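Last updated in October. Part of the shared table notes kept by Osaze Uzor.

## Clearing and wiping down a light wood table

This takes 11 minutes if you don't stop to read labels. You need a trash can with a fresh bag, a soft cloth, and one container for the things that stay.

### 1. Look at the surface first

Crumbs don't show up well on pale wood grain. Get down low and look across the table toward a window or lamp. Small dark specks are usually crumbs or chips of something, but some are marks in the wood. Push each one with a fingernail - if it moves, it's dirt.

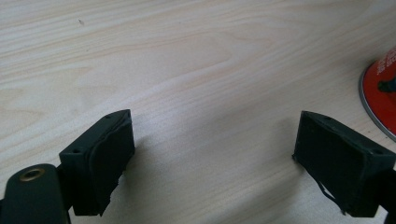 *Pale wood grain with a few small dark specks, one of them near the top left.*

Don't wipe yet. Wiping before the table is cleared only moves the crumbs under the next thing you lift.

### 2. Sort what is standing on it

Put the bag in the can and fold the rim down over the outside so it doesn't slip. On a small table you can stand the can right on top while you sort. Check that its base is clean.

Pick up one item at a time:

- Empty snack cans go in the trash. Keep the lid on so the last crumbs stay inside.
- Bottles with liquid left in them go in the clear container. Set them down slowly, as tall ones tend to lean.
- Anything you can't decide on goes to one corner until the end.

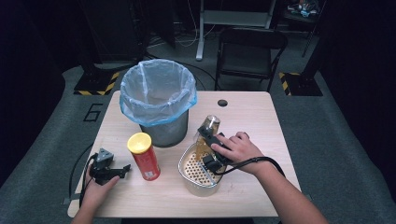

*Lined can at the back, red snack can at lower left, bottle in the clear container on the right.*

### 3. Wipe

Move the can and container to the floor. Wipe along the grain with a damp cloth, then dry it. If the table has a cable hole, go around the rim with a folded corner of the cloth - Danica Vlachou uses a cotton swab there.

Put the container back once the top is dry.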